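Uvus Toy Workshop
Minutes of the materials meeting, Thu 9 June

Chair: Meenakshi Tripathi
Minutes: Tõnu Raudsepp
Also present: two members from the Vaher shop, one from packing

1. Minutes of the last meeting
Approved with one correction. The oil for the boards was ordered in January, and it was paid in the month after.

2. Board for the block table
Meenakshi reported that the big maple board is now in its place on the blue table. The members discussed the surface. The Vaher shop finds the knots too visible for a display piece and would like a cleaner board. Tõnu said that the wavy grain is the reason why we chose this wood, and the knots come together with it. It was agreed to keep the board as it is. The price was 49 euros and a second one will not be bought this year.

There was a question about the blocks, if the colors should stay in pairs or be mixed. Meenakshi prefers pairs, so that a green cylinder stands beside a green star and the difference of the shape is easy to notice. The Vaher shop would mix them. No vote was taken. The pairs stay until the next meeting.

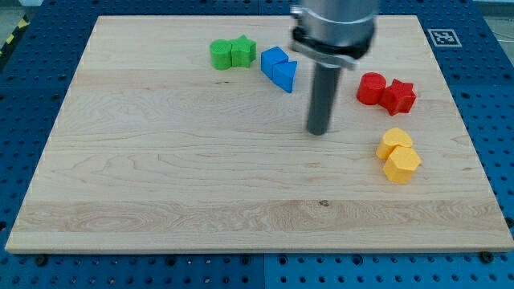
3. Storage of the spare blocks
The spare blocks are at the moment in 11 boxes from Rallo, and some of the boxes have no label. Packing asked for the labels to be written by hand, in big letters, on the short side. Agreed. Tõnu will bring the marker pens.

4. Cleaning
The board is to be wiped with a dry cloth only. One member asked if soap is allowed. The answer is no, until we know what the oil maker recommends. Meenakshi will write to them.

5. Other matters
The delivery from Uder is late by four days. Packing will call them tomorrow morning.
The key of the small cabinet is still missing. Please look in your coats.

The meeting closed after around 50 minutes. The date of the next meeting will be sent by e-mail.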